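Ring and ringside check, Proltthorpe hall
Last updated: July 25, 2026

1. Ring ropes. Tension is good on 3 sides. The side near the entrance is softer, please tighten before the doors open.

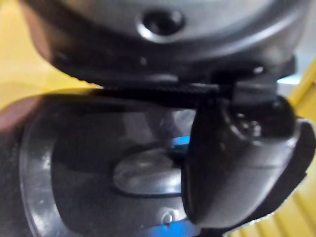
The turnbuckle pads are all tied, but one knot I could open with two fingers. I tied it again.

2. Boards and canvas. No board moves under the foot. The canvas has a small fold in the Tudura corner, it must be pulled flat.

3. Barriers. 56 pieces, all locked together. Two feet stand into the walkway and a person can trip on them.
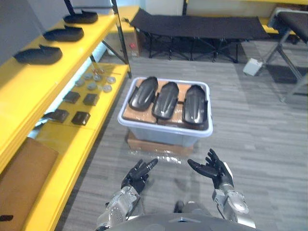 4. Seats and exits. 272 chairs, tied in rows. Both exits open from inside without a key.

5. Lights over the ring. Safety cables are on every lamp. I did not check the Jarman smoke machine, it was not delivered yet.

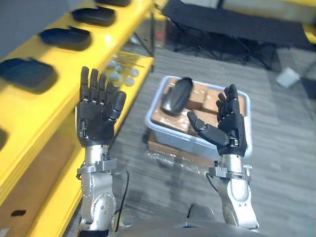 Tunau asks that the soft rope is checked again after the first match, as it became loose also in September. I agree and I added it to item 1.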